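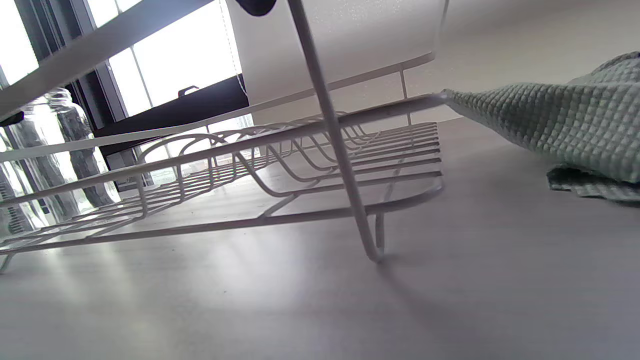 May, the week of the fish soup

I want to write down the soup before I forget what I did, and also the day around it, because it was a day of small problems and one good dinner.

The morning began at 5:40 with Bi standing next to my face. He is four and he doesn't wake up slowly. He wanted to know if the fish was already in the house. I told him the fish was in the freezer and he went to check, and then he stood with the freezer door open until the baby heard the beeping and woke up too. So we were all awake, except my husband, who can sleep through any beeping.

I had promised the sour soup to everybody for my sister's visit. Nhung Trình is my older sister and she makes this soup better than me. She makes it like our mother, with no measuring. I measure. I have a page in this diary from last year where I wrote "tamarind, enough" and it made me angry when I tried to use it, so this time I put numbers.

For the broth I used 6 cups of water and 400 grams of catfish, cut thick. The tamarind block I bought at Thái, the small grocery behind the pharmacy. Mr. Cường Văn, the owner, keeps it under the counter and you must ask. He told me 200 grams is too much for one pot and I should soak only a third of it. I didn't listen to him. I soaked half.

The baby refused her hat, her socks and her banana. She accepted a wooden spoon, and she kept it until noon. I cut the pineapple with her in the carrier on my back, and every time I bent to pick something up she hit me on the ear with the spoon. It doesn't hurt very much but it is difficult to think.

Then I tasted the broth and my eyes closed by themselves. Too sour. I called Nhung, who was already on the bus, and she laughed so loud I think all the bus heard it. She said put sugar, then put more pineapple, then leave it alone and don't taste it again for ten minutes. I put two spoons of sugar. I tasted after three minutes. Still too sour. I put one more spoon and another cup of water, and after that I really left it.

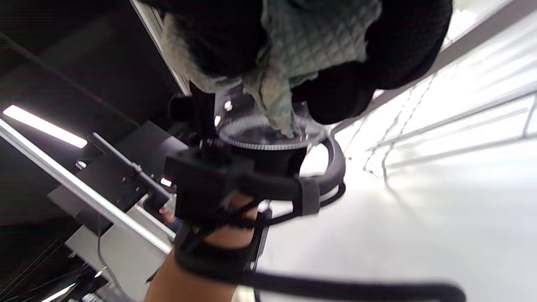 While I waited I fried the garlic. I always burn the garlic if I look at my phone, so I left the phone in the bedroom, and of course this was when Kelechi Oyewole from upstairs tried to call me three times. She wanted to ask if she could bring her jollof rice to the dinner. In the end she came down and knocked. I said yes, please bring it, and I also asked her to taste the soup. She made a face, then she took a second spoon. She said for her it is good like this but maybe not for the children.

The children. Bi decided at lunch that he doesn't eat fish anymore. All morning he was asking for the fish! I gave him rice with egg and he ate it under the table, where he is at the moment a bear. I was too tired to have a discussion about it with a bear.

Nhung arrived at four with a bag of herbs, the rice paddy herb that I can never find here. She took off her shoes, kissed the baby, and went to the pot before she said hello to me. She added fish sauce. She added the tomatoes, which I wanted to add later. I felt a little bit jealous in my own kitchen, I will admit it here. But when I tasted after her, the sour was in its place and the sweet was behind it, like when we were small.

We were seven at the table with Kelechi's rice in the middle. Toàn Tăng, my husband's cousin, had three bowls and asked for the recipe, so now I have to copy this properly for him. Bi came out from under the table and ate one piece of pineapple from Nhung's bowl, and then all the pineapple from Nhung's bowl. The baby had plain rice and put most of it in her sleeve.

What I must remember for the next time:

Soak a third of the tamarind, as Mr. Cường said.
Fish goes in when the broth is boiling, eight minutes, then take it out on a plate so it doesn't break.
Tomatoes before bean sprouts.
Herbs and fried garlic at the very end, with the fire off.
Make the egg for Bi before he asks.

Nhung sleeps in the living room tonight. I can hear her and my husband still talking about whether okra belongs in this soup. I think yes. Our mother also put okra, but small ones, and I forgot to buy them. Tomorrow I want to ask her about the caramel fish, the one in the clay pot, and this time I will stand beside her with the scale and make her wait before each spoon goes in.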